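Bubble wrap: flat in the box or standing on edge?
Posted by yabsira_t, 1/24/25
15 replies | 82 shares | Print this thread | E-mail to a friend

OK packing people, I need you! I've been mailing out my old framed bird prints to cousins and friends, one at a time, and I've gotten weirdly into it (my kitchen table has not seen a dinner plate all week).

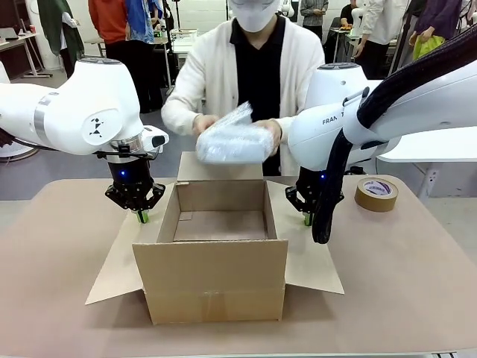 My way so far is to wrap the thing in bubble wrap until I can't feel the corners anymore, fold all four flaps out of the way, and lower it in with a hand on each end. Then paper on top, shake it, more paper, tape. My question is about which way it should sit. I've been laying everything flat and my sister-in-law swears that glass should always travel on its edge. Who's right? The next batch goes out in February and one of them is the big heron, so I'd love to get this settled before then!

Yabsira Tufa

---

gemma_dl wrote:

On edge, every time! I packed up my mom's whole hallway of pictures this way when she moved to Imesbridge and they all came through. If something heavy lands on a flat package, all that weight goes right into the middle of the glass. Standing up, the frame takes it.

Also I love that you're doing this. Bird prints in the mail! Lucky cousins.

---

bouchard_j wrote:

I'm going to disagree with Gemma a little. On edge is great in a moving truck where you're the one loading it. In the mail you have no say in which side ends up on the floor, so your careful on-edge box may spend the whole trip flat anyway. I put my effort into the padding: two inches on every side, bottom included. Crumple the paper first and put a good thick bed of it down before the picture goes in. The bottom is where people skimp.

Jocelyn

---

gemma_dl wrote:

Fair, but a tall narrow box tends to get stood up against other tall narrow boxes. I still say the shape of the box does half the work for you. And yes to the paper bed, I do that too.

---

bianka_v wrote:

Does anybody else put an X of painter's tape on the glass before wrapping? If it does crack, the pieces mostly stay put and the print doesn't get scratched. Peels right off later. I learned it from a framer and I've done it ever since — even on the little ones.

Bubbles facing in or out, by the way? I'm an in person.

---

gemechu_g wrote:

In! Bianka, we are on the same team. Fold the end of the tape over on itself too, so your cousin has a tab to pull and doesn't have to go at it with a kitchen knife.

Yabsira, for the heron I'd go with two boxes, one inside the other. I did that with a mirror for my brother, 3,830 miles door to door, and there wasn't a mark on it. It costs more to mail, but it's so worth it for something you really care about.

---

bouchard_j wrote:

Seconding the double box for the heron. We can agree on that one, right, Gemma?

---

gemma_dl wrote:

We can! (Standing on edge inside the inner box.)

---

yabsira_t wrote:

You are all the best. I'm doing the tape X tonight and I've already saved a huge pile of packing paper for the bottoms. Heron gets two boxes and I'll stand him up — sorry Jocelyn, it's his long legs, he just looks like he'd want to. Now I need to find an outer box that's big enough. Does anyone have a good place for those, or do I go begging at the appliance store?

Share this thread (82) | Print | E-mail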